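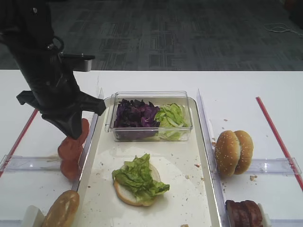

## Burgers at the Juvham open day

I had meant to spend the whole January morning at the Danora bakery stand, and I did get there in the end, but the burger table at Juvham held me up for far longer than I'd planned. I do like seeing food laid out before it's put together. Everything had its own spot on the white table - tomato slices in a slightly wonky pile on the left, patties stacked at the bottom right, and in the middle a big tray with the purple cabbage and the chopped lettuce side by side in a clear box. One bottom bun was already open on the tray with a great frilly heap of lettuce on it, spilling over the side just as mine does at home.

The colours were lovely. I never think of putting red cabbage in a burger (I keep it for Christmas and then forget about it), but next to that pale lettuce it looked so good that I bought one on the way home.

There were crumbs all over the tray, and I found that rather cheering. I've yet to meet a sesame bun that didn't leave a few behind, and the seeded one standing on its side over on the right was a handsome thing, properly golden. There was a plain-topped one as well, down at the left, and I had a long chat with the lady beside me about which is better. She was firmly for plain. I'm for seeds, even if I'm picking them out of my cardigan until teatime.

After that I went through to the McAlister hall, where they had 13 kinds of chutney out for tasting. I managed nine. The Clivano café upstairs does a decent pot of tea for £3, but get there before noon, as the queue was down the stairs when I left.

Parking is behind the main building, and the 332 bus stops right outside the gate.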